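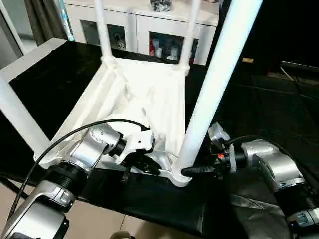
Stool upside down on a covered table, legs pointing up.

Section 4. Fitting and Checking the Legs

By now you have everything unpacked and, I hope, a cup of something within reach. The Nellier stool is a friendly little piece of furniture to put together, and most people who write to us at Fankhauser say this was the part they enjoyed most. Please read the whole section through once before you start. It only takes a moment, and you will find the steps go along much more easily when you know what's coming!

The whole job is done with the seat face down. You can work on the floor if your knees are happy with that, but a table is kinder to your back, and you can see the corners properly.

1. Clear a table that is wider than the seat on every side and lay a cloth over it. An old sheet, a tablecloth or a blanket will all do nicely. Shake it out first, as one stray crumb or a bit of grit can leave a scratch on the sitting side.

2. Set the seat on the cloth with its underside facing you. The raised rails and molded ribs should be on top, so that it looks rather like a shallow tray. A few folds in the cloth do no harm, but smooth out any thick bunches under the corners.

3. Take the first leg and stand it in its corner. Hold it low down, close to the seat, with one hand, and steady the rail with the other. Push gently and turn until it drops into place. If it feels stiff, lift it out and try again. Forcing it never helps.

4. Go to the opposite corner and fit the second leg, then do the remaining two. The legs lean outward a little when the stool is upside down. They are meant to, so please don't try to bend them straight.

5. Check each joint where the leg meets the seat. The little collar should sit flat all the way around. Run a fingertip over it (your finger will often find a gap that your eye has missed).

6. Hold each leg near the base and give it a soft wiggle. If one moves more than its neighbors, take it out, wipe the end with a dry cloth and fit it again.

7. With both hands on the rails, turn the stool over and set it down on a level floor. Press on the middle of the seat with your palms before you sit.

CAUTION: Do not lift or carry the stool by a single leg while it is upside down. Keep fingers away from the collars while a leg is going in.

CAUTION: The stool is made for one person, seated. It is not a step stool, however tempting the top shelf may be.

Note: The glossy finish shows fingerprints, particularly on the legs. A soft cloth, barely damp, takes them right off. Leave the scouring pads in the kitchen.

Note: If you plan to store the stool for the winter, repeat steps 1, 2, 5 and 6 in May or whenever you bring it out again. Dust likes to settle between the ribs, and an old paintbrush is just the thing for it.

If a leg still rocks after 2 tries, stop there and write to Solange Fleury at our Nodville workshop. Tell her which corner is giving you trouble and she will gladly help you sort it out.

Next: Section 5, Floor Caps and Leveling

40 shares

© Fankhauser, Dinonstead and Nodville | Contact us | Back to top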